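The Shoes We Keep for Other People's Occasions

Every household owns one pair of black dress shoes that goes out twice a year and spends the rest of its life being moved from one side of the closet to the other. Mine cost $200 in a mood of great optimism. They have since been to four weddings, two funerals and a zoning hearing in Westhorpe, where I was the only person in the room without rubber soles.

I took them out again on 2nd January, a day when people either start running or start sorting. I don't run. By lunch I had a pile for the thrift store, a pile for the trash, and the shoes, which belonged to neither.

So I called Živko Dumitrescu, who has run the repair counter at Clistov for 40 years and has views. He asked how I stored them. I said in the box. He asked how they went into the box. There was a pause on my end — a guilty one.

"On top of each other," he said. "Like puppies." 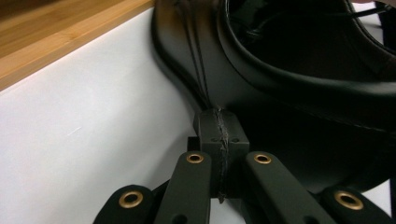
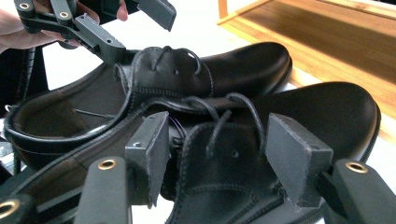

Dress shoes suffer mostly from idleness. Leather that gets walked in stays reasonably supple, while leather that sits in a closet from September on takes the shape of whatever is leaning on it. Živko wants a pair side by side, soles down, heels together, laces tucked inside. Two lace-ups lying overlapped on a white tabletop, the laces looping loosely up between them, are his idea of a cry for help. A shine on the toe cap doesn't impress him either. Anyone can shine a toe, he says, and he looks at the collar first, where people jam their heels in without undoing a thing.

He undoes everything. It takes him less time than it takes me to find the shoehorn.

His method for the January sort is short. Wipe the shoe with a barely damp cloth, welt included. Let it dry away from the radiator. Cream, a very small amount, worked in with a rag made from a shirt you no longer fit. Then walk off and do something else for an hour, and brush. He sells a Wekotau brush and will tell you the old one under your sink is fine.

I asked about shoe trees and got a longer answer than I'd planned for. Cedar if you must, crumpled paper if you're honest about how often you go to weddings. Newspaper is out, at least with a pale lining. He once saw the Mạch furniture ad, in reverse, on a groom's heel.

I did mine at the kitchen table that evening. They are back in the box now, side by side, stuffed with the tissue from a Christmas sweater. The next wedding is in September, and I've already been told it's on a beach.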